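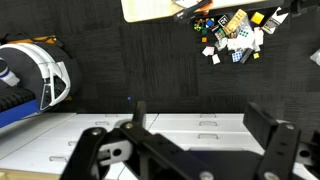

Wrist cam view, gripper open over the drawer cabinet, cubes and cards on the carpet

Hi all,

Sorry for the slow reply, Cyrill, I wanted to get a full afternoon of driving in before I said anything. Quoting the bit I'm answering:

> On the drawer and floor tasks, Cyrill Mayrhofer wrote:
> We're at 100 demos by remote control and the policy still stops short
> of the drawer slot every time. Before I collect another 300, does
> anyone drive from the wrist view only? Or do you look at the arm while
> you do it? Maxine thinks we should drop the remote and just push the
> arm through the motion by hand.

I drive from the wrist view only, and I'd say try that before you collect anything else! When I started I'd stand next to the arm and look straight at the gripper, and I got lovely smooth demos that were no good to the policy at all. I was using stuff it had no way to see. My eyes were doing half the work (I'd lean over to check how far off the cabinet I was, that kind of thing) and none of that leaning ended up in the recording.

Now I sit with my back to the robot and only look at the screen. It's slower and I was terrible at it for the first couple of days. You can see from the picture how much of the view the fingers eat up, and those pull slots on the drawers are small and just recessed into the pale drawer fronts. If I can't find the slot on the screen, I back off and come in again, and I keep that part in the recording. Saskia cuts hers out and we've been arguing over it since May. My feeling is that the backing off is the useful part, but she has better numbers than me on the floor pickups, so take your pick.

About Maxine's idea, I did the hand-guided thing for a while on the Dreldale setup and I liked it a lot for the drawer pull itself. You feel the drawer start to give, and you stop yanking at it. The trouble was my own hands and sleeves showing up in the wrist camera. If you go that way, hold the arm well behind the wrist and then look at your first 2 recordings before you do any more. I didn't look, and threw out a whole morning.

For the floor stuff, I quit tidying up between runs. Cubes, loose cards, a crumpled plastic bag, it all stays down there, and I kick the pile around a bit with my foot when I'm bored. The clear bag is horrible to grab through the remote, by the way. I close the fingers way too early nearly every time. If somebody has a trick for it I'd love to hear it.

One question back to you: are you starting every demo from the same arm pose? Manaia had a very similar "stops short" problem and hers went away once she started from all over the place. I don't know that it's the same thing, but it's cheap to try with 100 demos, and a lot less cheap later.

I can put my Mota config up if people want it. It's messy and half the comments are wrong.

Ludmila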